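How to Write a Bag Check Plan for a Small Outdoor Event

By Paloma Halvorsen
Updated 22 February 2019

These steps apply to ticketed outdoor events with fixed gates and a perimeter fence. They assume you already hold a permit and have a named contact at the local police department. Indoor venues usually have their own screening rules, and those take priority.

The worked figures come from the October concert at Perham Field, which had a paid attendance of 3,883 and two public gates.

Before you start

You will need:
A site map showing fences, gates and parking
The ticket count, split by arrival time if your ticket seller can supply it
The prohibited items list from your insurer
Radio channel assignments

Step 1. Set the bag rule

Pick one maximum bag size and state it in inches. Do not use words like "small" or "reasonable." List exceptions for medical equipment and infant supplies on the same page as the rule. Staff at the gate should not have to look in two places.

Publish the rule on the ticket page, in the confirmation email and on a sign at the parking exit. The parking sign matters most. A person who reads it there can still put the bag back in the car.

Step 2. Estimate the peak load

Find the busiest hour before the start time. At Perham Field, 1,261 people came through in that hour. Split the number by gate using the parking layout, and do not assume an even split. The north gate at Perham was next to the main lot and took most of the traffic.

Time your own staff on a practice run with loaded bags. Divide the hourly number for each gate by the number of bags one screener can clear in an hour. Treat people without bags as a separate line.

Step 3. Lay out each gate

Each gate needs four zones in this order: sorting, bag tables, ticket scan, release. Keep ticket scanning after the bag check. If a person is turned away at the tables, the ticket has not been used and no reversal is needed.

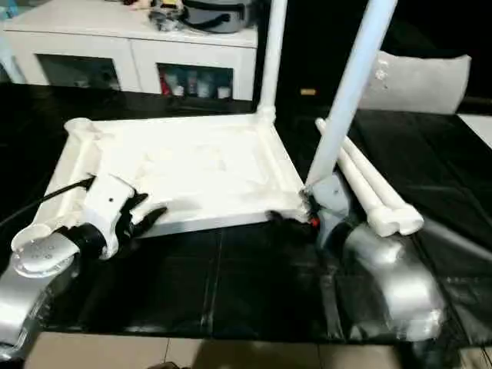

Leave a return path wide enough for a wheelchair, so that anyone sent back to the parking lot does not have to walk against the line. Mark it on the site map with its own color. Place the tables so that screeners face the arriving line.

Step 4. Assign posts

Write post orders for every position. One page each is enough. A post order states the location, the hours, the radio channel, who relieves the post and what the person may decide alone. At Perham Field, Themba Oosthuizen supervised the north gate and Brenda Valdebenito the south, and all refusals went through one of them.

Screeners look and ask. They do not reach into bags. The owner moves the contents – if the owner declines, the screener calls the supervisor.

Step 5. Write the escalation table

Use 3 levels:
Level 1: item not allowed, owner cooperates. Owner returns it to the car or gives it up.
Level 2: owner refuses the check. Supervisor explains the rule once, then denies entry.
Level 3: weapon or unattended bag. Stop the line, move people back, call police on the agreed channel.

Give the police contact a copy before the event and ask for corrections in writing.

Step 6. Log and review

Record the time, gate, level and outcome of each incident. Names are not needed for Level 1. Collect the sheets at closing and file them with the site map.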